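Plornlow forum > Learning from demos > How many sim demos before you stop?

gravelroad_kev
Righto, I've been recording pick-up demos in the simulator every night after tea and I'm at 100. One cube, one gripper, wrist view only. Policy gets it maybe half the time, then wanders off toward the edge of the table like it's looking for its keys. Do I just keep going? The Pevico write-up used 3,000 and I reckon I'd lose my marbles before then.

Takács_fan
Don't do 3,000 by hand, mate. Script them. You know where the cube is in sim, so let a planner drive and go make a cuppa.

fakberg_owner
Gonna disagree with that. I scripted my whole set and every approach came out identical, so the first time the arm drifted a bit it had no idea how to get back. Hand-driven ones are messy – that's the stuff you want in there.

Takács_fan
Add noise to the script then. Same mess, none of the sore wrists.

fakberg_owner
Not the same mess at all! Random jitter doesn't look like a person noticing they're off to one side and fixing it. What's your start position like, Kev? If it's always the same spot I'd change that before recording another thing.

gravelroad_kev
Um. Yeah, same start every time. Same cube colour too, it's always red. I did keep the fingers wide open on the way in because I kept knocking the block over otherwise, and I slow right down for the last bit.
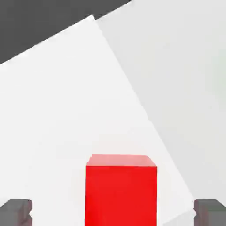
The slow part is what bugs me when I play the episodes back, because I sort of hover there making up my mind, and now the policy hovers too. Sometimes it never closes at all. Should I be trimming those steps out or leaving them?

fakberg_owner
Trim them. I cut anything where the arm sits still for more than 9 steps and mine stopped dithering.

Takács_fan
Careful with that one, I trimmed too hard in December and it started snapping shut early. Try it on 20 episodes and see before you touch the whole lot.

gravelroad_kev
Okay, moving the start around tonight and trimming a copy of the old ones. Still not keen on scripting but I'll have a squiz if you post yours.

Takács_fan
Will do, it's on the other computer.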